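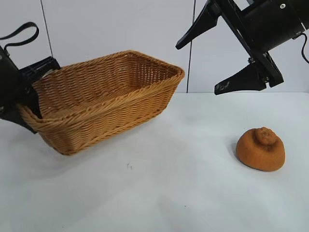
篮子与桌上的小东西

我在Tukbridge住了几年，中文是后来学的，所以有些句子写得慢，请大家耐心看。这一页是我的编织篮图集。文字不长，大部分是我平时用篮子的时候记下来的：放在哪里合适，边怎么收，旧了怎么办。

我喜欢浅的长方形篮子。圆篮子当然也好看，可是放在桌子上，圆的总是占地方，两个圆的中间还有一块空隙，什么也放不进去。长方形的可以靠墙，可以斜着放，也可以两个并排。角最好是圆的，这样手伸进去拿东西的时候不会刮到，擦桌子的时候抹布也容易绕过去。

关于颜色

焦糖色或者蜂蜜色的编织篮放在白色桌面上，颜色会显得很暖。同一个篮子，朝着光的一面和背着光的一面颜色不一样，背光的那一面会深很多，变成比较沉的棕色。我以前在Sastlow的集市上买篮子，棚子里面很暗，我以为买的是深棕色，拿回家放到窗边，才知道它是浅的。从那以后我都会请卖家让我拿到外面看一看。

如果光从后面来，会透过编织的缝，里面的那一面就亮一些。这种时候篮子空着最好看。我有时候早上不急着往里面放东西，先让它空一会儿。

关于篮边

篮子好不好，我先看边。上面一圈如果是粗的辫子边，卷起来的，手握上去就舒服，提的时候也不容易变形。篮身的编法可以很简单，横着一圈一圈地走，只要紧就行。我会用拇指在侧面按一按，按下去能弹回来，就可以买。如果边上有一根短的头伸出来，不要用剪刀齐着剪，先用湿布包十五分钟，让它软一点，然后用钝的毛线针把它压回去。

篮子的侧面稍微向外斜一点比较实用。完全直的篮子，东西放到底下以后很难拿出来，特别是小的东西。

关于尺寸

我常用的这种浅篮，编之前要准备108根横条，每根长30厘米，这是Singhal编织小组的教材里写的数字。我第一次编的时候少准备了几根，最后一圈是用别的颜色补的，那个篮子现在还放在门口装手套。教材里还说，第一次编的人应该先编底，编好以后放一个晚上再立起来编侧面。我没有照做，所以我的第一个篮子有一点歪。

编织小组每年八月在Plomport有一次小展览。上一次一共展出了213件，有篮子、托盘、杯垫，也有灯罩。我最喜欢的是一排浅篮，每个都空着，从大到小摆在长桌上，没有花，也没有布，只看得见编的纹路。我在那排篮子前面站了很久，回家以后就把自己篮子里垫的布都拿掉了。

关于摆放

长方形的篮子斜着放在桌上，比和桌边平行要活泼一些。这是我自己的看法，家里的人不都同意。斜着放的时候，旁边要留一块空的桌面，不要每个地方都摆满。如果要在旁边放别的东西，一件小的、圆的就够了，颜色可以是橙棕色一类，和篮子接近，但是不完全一样。太多小东西放在一起，看的人就不知道应该看哪里。

我也试过在浅篮里放水果。苹果和梨可以，放一层，不要叠。葡萄不太合适，汁会流到缝里，很难洗。面包可以放，不过要垫一块干净的棉布，面包屑掉进编织缝里以后，只能用小刷子慢慢地刷。信和钥匙也可以放，但是钥匙多了会把底部磨毛，我现在给钥匙单独准备了一个小碟子。

关于清洁

平时用干的软刷子，顺着编的方向刷，先刷里面，再刷外面。辫子边的缝里灰最多，可以用旧牙刷。如果一定要用水，就把布拧得很干再擦，擦完倒扣在通风的地方。不要放在暖气上面，也不要在大太阳下面晒一整天，干得太快会裂。

有读者写信问，可不可以给篮子上油。我问过卖材料的店，店里的人说不同的材料不一样，要先在篮底试一小块。我自己没有上过油，所以不敢随便建议。

旧篮子如果底松了，可以改成装轻的东西，比如毛线、袜子、包装纸。边断了比较麻烦，我会先用细麻绳缠几圈。缠得不漂亮也没有关系，我有一个这样的篮子，用到现在还很结实。

如果您也有喜欢的浅篮，欢迎把照片寄到网站的信箱，请写明篮子的长和宽，还有在哪里买的或者是谁编的。照片不要加滤镜，颜色会看不准。我回信比较慢，但是每一封都会看。

更新于2023年3月29日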